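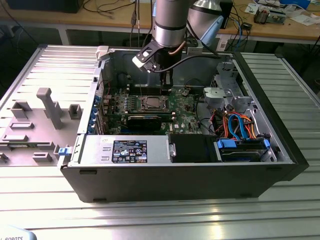 Denise Treloar wrote in to ask whether she really has to pull the whole board to add memory to her old desktop, and the answer is no, thank goodness. I do this job at my kitchen counter in Cinport and it takes me less time than finding the screwdriver (which you may not even need!).

Shut the computer down, unplug everything, then hold the power button in for a few seconds. Lay the tower on its side and take the side panel off. Touch bare metal on the case before you reach in — I do it again every time I come back from answering the phone.

Find the memory slots. They're long and skinny, and on a Dell like mine they sit right by the processor socket. Push the clips at the ends outward and the old stick pops up. Hold new ones by the edges, please, not the gold part.

Now match the notch in the stick to the bump in the slot. If you're adding two sticks, check your manual for which slots pair up. Press straight down, both thumbs, until the clips snap in. It takes more push than you'd think — my first time, back in December, I chickened out and got 3 beeps and a black screen. Pushed harder, all fine!

Tuck any cables out of the way, put the panel back on and start it up. Check that the new total shows in the system settings before you shove the tower back under the desk.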